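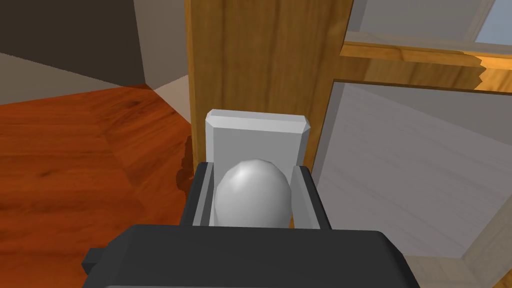 Delay-Line fürs Dorffest – Hörner oder kleine Tops?

Suchbegriff eingeben Suchen Erweiterte Suche

hornochse_44
Moin zusammen, ich darf im September die Durchsagen für unser Reit- und Dorffest machen und grüble gerade über die hintere Wiese. Vorne stehen 2 Tops links und rechts vom Richterwagen, das reicht locker bis zum Bierzelt. Dahinter versteht man kein Wort mehr! Hab letztes Jahr selber da gestanden, als mein Neffe aufgerufen wurde, und es nicht mitgekriegt. Jetzt überlege ich, fünf Druckkammerhörner auf Stative zu setzen, alles in 100 Volt. Hat das jemand schon so gemacht?

Zuzanna K.
Ja, mehrfach, zuletzt auf dem Markt in Liltport. Hörner für Sprache immer wieder gern, die tragen weit und ein Schauer macht ihnen nichts. Nur Musik willst du darüber nicht hören (wirklich nicht, die Blaskapelle klang wie aus dem Telefon).

bassfalle
Sehe ich anders. Mit ordentlichen kleinen Tops und sauber eingestelltem Delay hast du Sprache UND Musik, und die Anwohner schimpfen weniger. Hörner quäken, das ist Bahnsteig.

Zuzanna K.
Bahnsteig versteht man wenigstens ;-) Und wer zieht dir den Strom bis ans Ende der Wiese? Bei 100 Volt reicht die Lautsprecherleitung.

bassfalle
Punkt für dich. Bei uns lag halt eh schon Strom wegen der Imbisswagen.

Stellan M.
Klinke mich mal ein. Egal was du nimmst, rechne vorher die Leistung am Übertrager zusammen und lass Luft. Ich hab mal sieben Hörner voll angezapft an einen viel zu kleinen Verstärker gehängt, der ist mitten in der Siegerehrung in Schutz gegangen. War mir sehr peinlich. Und die Kabel bitte dort, wo die Pferde laufen, nach oben oder unter die Erde, Kabelbrücken mögen die gar nicht.

hornochse_44
Danke euch! Dann wohl Hörner, Musik gibt es eh nur im Zelt. Der Verleih Skurkum hätte welche da, kennt den wer?

bassfalle
Kenne ich, Material ist ok, aber probier jedes Horn vor dem Mitnehmen aus. Ich bleib trotzdem bei Tops.

Stellan M.
Windschutz fürs Mikro nicht vergessen.

Kategorie: Beschallung & PA > Open Air > 100-Volt-Technik

Kontakt | Impressum | Datenschutz | Nach oben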